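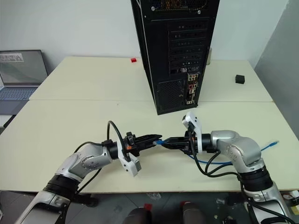 A blue Ethernet cable at the table.

Dear all,

I promised in the last newsletter that I would say something about the new broadband line into Ulstead Hall, and then I ran out of room because of the harvest supper (thank you again for the pies, we are still finding dishes in the back kitchen, and if yours is the oval one with the chip in it, please come and get it). So this month the broadband gets its turn, and I hope you'll bear with me, as I am by no means a technical person and have had to have most of it explained to me twice.

The old line, as anyone who tried to join the May film evening will remember, was never up to much. It came in through the porch, went under the cloakroom floor and popped up behind the piano, and by the time it reached the stage end you could just about send an email if you were patient and it wasn't raining. The new line comes in at the car park side and goes straight to the cupboard by the office, and from there proper network cable runs to 4 sockets: the office, the stage, the committee room and the little room we still call the crèche, although the youngest person to use it regularly is Derek Hulme with his family history group.

We had more than 100 metres of cable to put in, and Ruben Coppens and Gönül Kozan spent two long days up ladders getting it tucked neatly along the picture rail. The bill for materials came to £1383, which I know sounds a lot, but it was well inside what we had set aside from the summer fête and the Cundesen grant. There is even a bit left over, and it will go towards a new tea urn. The old urn has started making a noise like a goose and I don't trust it.
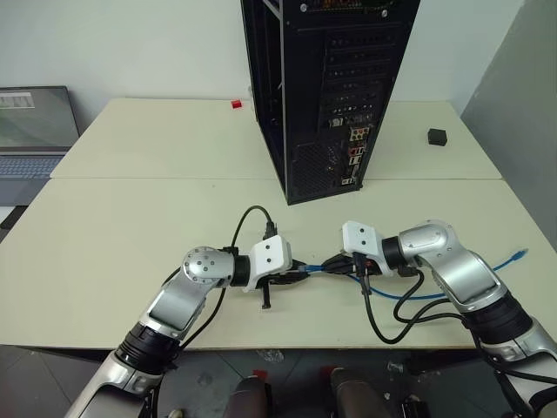 Thijs Bakker wrote in to say that he hopes we'll keep a few wired sockets going for good, since the wireless is all very well until the whole quilting group turns up with their tablets, and he would sooner plug in and know where he stands. I'm very much with him on that. The sockets are staying, and anyone is welcome to use them, hirers included. We've put a box of spare leads on the second shelf in the office. Do please put them back in the box afterwards, coiled up if you can manage it, as the small plastic clips on the ends snap off very easily if they're thrown in with everything else. Floor Van den Broek has kindly offered to show people how to fit a new end on a broken lead, and if enough of you are interested we'll find a morning for it after Christmas, with coffee and probably her ginger cake.

The family history group have already been making good use of it all. Derek tells me they got through 11 parish registers in one sitting, when it used to take them most of an afternoon to open a single page.

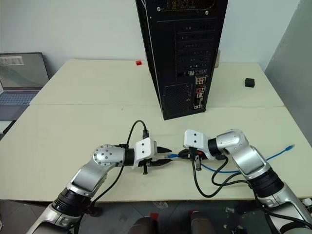

Do hirers have to pay extra to use the new line?
It's included in the normal hire charge, and the password is on the card inside the office door.

The next newsletter will have the pantomime dates, and I still need somebody with a large car to fetch the scenery.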